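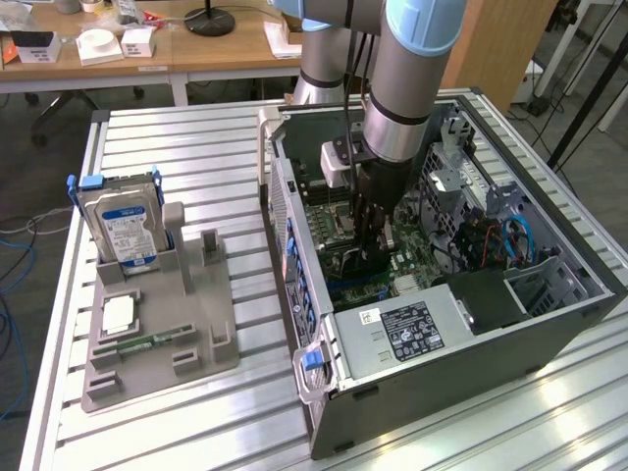

What was the Flostholm hostel?
A house in Plamville where refugee students lived during the war, paid for by the town's chapels and the college.

norfolkreader wrote:
I've just finished the Steiner letters and they're marvellous! All 503 of them, and the December ones had me up half the night. Did the college really pay its share, though?
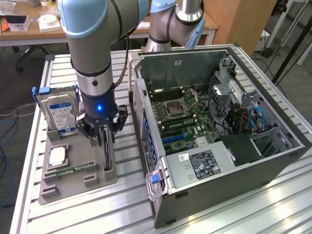

Gripper lowered over the grey tray, memory module in its slot

inkpot_30 wrote:
I doubt it. The chapels raised almost 2,000 pounds and the college minutes promise 375, but I've never found a receipt. 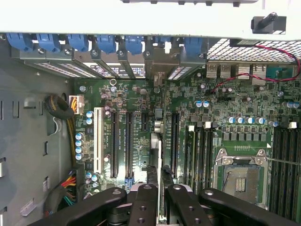

Colette Lemaire
Section moderator, Local History

I'd disagree, inkpot. Steiner thanks the bursar twice, and by name, for coal and bedding. Gifts like that wouldn't leave a receipt, and what I love about her letters is that she notices
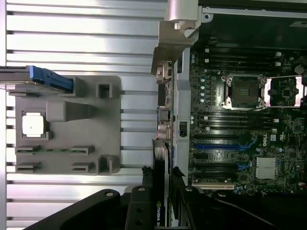

every blanket and who carried it up the stairs. Do read the one about the piano next, it's a joy.

inkpot_30 wrote:
Coal isn't cash, Colette! But I'll look at the bursar's letters again, I only skimmed them.

norfolkreader wrote:
Which box is the piano one in?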